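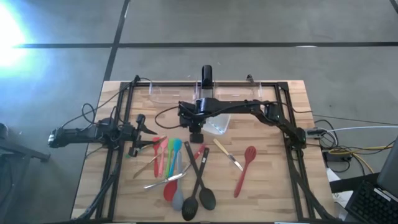
Figure 3. Mixed utensils on the wooden worktop, with clear bins along the back edge.

4.2 Sorting mixed utensils

The sorting task uses the things most households keep in one drawer: silicone spoons in several colors, spatulas, table knives. They are spread over a butcher-block top and have to be grouped by kind. We chose silicone spoons on purpose. In the Bukstead survey of home kitchens, 48 of the households that answered said they kept soft utensils and metal cutlery in the same drawer, and most of them found that drawer the hardest to keep in order.

Overlap matters more than number. In Figure 3 a red spoon lies across a gray spatula, and a butter knife crosses the handles next to them. Layouts like this took longer to clear than layouts where every item lay apart, even when the items were the same. Color was a poor guide to kind, as Arain bowls and spoons are sold in matching sets. 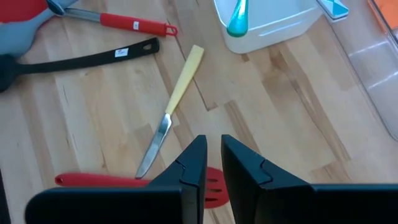
Figure 4. Pale-handled table knife, red slotted spatula and black nylon spatula on the wooden top.

Slotted and solid heads were counted as one kind in the first round and as two in the second. The red slotted spatula and the black nylon one therefore share a group in round one only. Table knives formed their own group in both rounds, whatever the handle; the one with the pale handle was treated the same as the all-metal knives.

Across both rounds we logged 1,015 placements. Some 21 were left out of the analysis where the coders could not agree on the group. The Jakova list of utensil names was used for all labels.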